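Linen drive at Wetura Hall goes past the thousand

Well, we did it! The winter linen drive wrapped up at five in the afternoon with 1,002 pieces in the door, and I'm still finding pillowcases in the boot of my car. The target was 900, which I thought was a bit cheeky when it was set back in June, so I'm happy to eat my words.

If you missed the flyers, the drive collects good clean sheets, doona covers, blankets and towels for the short-stay units on Veloso Street, where families stop while they wait for something longer term. There are 14 units now, one more than last year, and every one gets a full change of bedding for each new household.
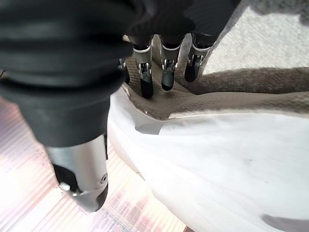
Hok-lam Cheung ran the sorting tables again and told me the big surprise was the flannelette. "We normally get a handful of sets and they're gone in a day," he said. "This year we had 153 and I had to go and borrow shelves." (The shelves came from the Gostano bakery, and yes, they smelled of buns.)

Queen size was the most common by a mile. Singles are what the units go through fastest, though, and we're still short of fitted ones — so if you've got kids who have moved on to bigger beds, have a dig in the cupboard.
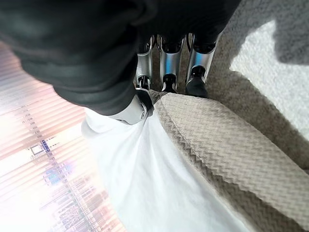
Washing was the slow part. The Heltau Laundromat let us have the machines after closing for 13 nights, free of charge, and I did four of those nights myself with a thermos and a very long novel. Anything too worn for a bed went to the animal shelter, who were very pleased with the old towels. 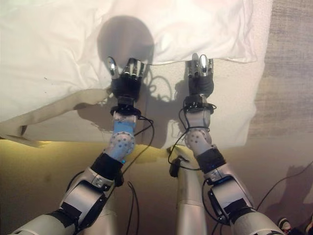

Deliveries to Veloso Street start next week, and we could use two more drivers with a wagon or a ute. Mornings suit best, from half past eight. Leave your name at the hall desk or ring and ask for Hok-lam. Single fitted sheets can still be dropped at the side door until the end of the month.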